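Rondside Strings Forum: Sales and Auctions
Topic: Charity sale of the Aitken cello, Setthorpe

Rilosach wrote:
Members may wish to note that the Aitken cello will be offered at Setthorpe in July, with the full hammer price going to the Rondside instrument loan scheme. The seller has waived all proceeds. Viewing is by appointment only.

L_Ritchie wrote:
I should like to correct one point. The buyer's premium is not waived. Last year's viola made 2,944 pounds for the scheme, and the buyer paid the premium on top of that. Bidders should read the conditions of sale before registering.
Lachlan Ritchie

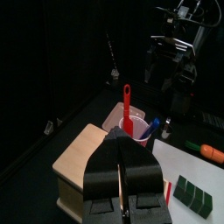
Last edited by L_Ritchie on 8 October 2026

Rilosach wrote:
I am grateful for the correction. My understanding was that the house had agreed to forgo its premium on charity lots.

openstring8 wrote:
That agreement covered bows only. I must also disagree with holding the sale in July, when most teachers are away. The autumn sale drew better bidding for the viola than the summer sale did for the violin.

L_Ritchie wrote:
The violin made 3,118 pounds, which was the higher figure. I see no case against July.

openstring8 wrote:
The violin had a printed label and a certificate. The two results cannot fairly be compared. Will the cello be sold with a certificate?

Rilosach wrote:
It will. Copies may be requested from the saleroom up to 10 days before the sale.

Contact the moderators | © Rondside Strings Forum | Back to top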